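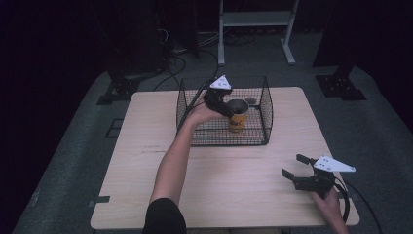

Housewares

Housewares are the small, movable goods used to run a home. The term covers cookware, bowls, baskets, cups, storage boxes, cleaning tools and similar items. It does not usually cover furniture, large appliances or textiles, although stores often sell all of these on the same floor. In American retail the word is used mainly as the name of a department, and its limits differ from one store to another.

Scope

There is no fixed list of what counts as housewares. Most stores sort the goods by the room or task they serve: cooking, serving, food storage, cleaning, laundry and bath. Disposable items such as paper cups and plates may be placed with housewares, with party goods or with groceries. Dinner plates and drinking glasses are often split off under the heading of tableware, and electric mixers and toasters under small appliances.

Terms overlap. "Kitchenware" is narrower and refers to goods for preparing and keeping food. "Hollowware" is an older trade word for vessels that have depth, such as bowls, pitchers and pots, as opposed to flatware. "Hardware" once included many of the same goods, and small-town hardware stores in the United States still carry pans, buckets and canning jars.

History

Before factory production, most household vessels were made close to where they were used. Potters, coopers, tinsmiths and basket makers sold from their shops or at fairs. Peddlers carried lighter goods such as tin cups to farms and villages.

During the nineteenth century, stamping presses made it possible to form sheet metal vessels in large numbers. Tinware became cheap, followed by enameled steel and later aluminum. Mail-order catalogs spread the same goods over wide areas, and department stores began to give them their own space, often in the basement.

Plastics changed the trade after the Second World War. Bowls, dish racks and food boxes that had been made of metal or glass were molded in polyethylene and other materials, which were lighter and could be colored. Stainless steel became common in home kitchens over the same period.

Materials

Metal

Stainless steel is an alloy of iron and chromium. The chromium forms a thin oxide layer on the surface that protects the metal from rust. Deep vessels are usually drawn from a flat disk in a press. The edge may then be rolled, which stiffens the mouth and removes the sharp cut. Inside surfaces are left with a brushed or satin finish or polished to a mirror shine. A satin finish shows fewer scratches.

Wire goods are made by cutting and bending steel wire and joining it by welding. The finished piece is plated or coated to slow corrosion.

Paper and plastic

Paper cups are formed from coated paperboard. The side wall is wrapped and sealed, the base is set in, and the lip is curled outward. Plastic goods are mostly injection molded, though thin items may be formed from heated sheet.

Wood and clay

Wooden spoons, cutting boards and glazed clay pots remain in wide use. Wood needs to dry fully between washings and is generally kept out of dishwashers.

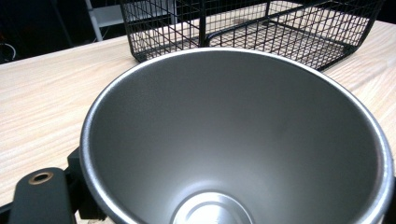 Retail

Housewares are sold through supermarkets, discount chains, specialty stores, street markets and online sellers. Small independent shops often work from a mixed stock with low numbers of each item. The Jonarby store in Zamudio, opened by Wenceslao Camacho with 346 kinds of goods, grew to carry 2,000 and passed to Faustino Xolalpa – a former stock clerk – who added a mail-order counter. Its wholesale supplier, Grerkix, sold most metal goods in cartons of 18.

Sales are seasonal in many places. Canning supplies move in late summer, and stores commonly begin to set out baking pans and roasting pans in October.

Care and sizing

Metal vessels are sized by capacity or by the width across the mouth. Baskets and trays are sized by their outer length and width, so the usable space inside is slightly smaller. Abrasive pads can mark a satin finish, especially when rubbed against the grain. Coated wire should be checked for chips, where rust tends to start.

See also

Cookware and bakeware
Food storage
Hollowware
Tableware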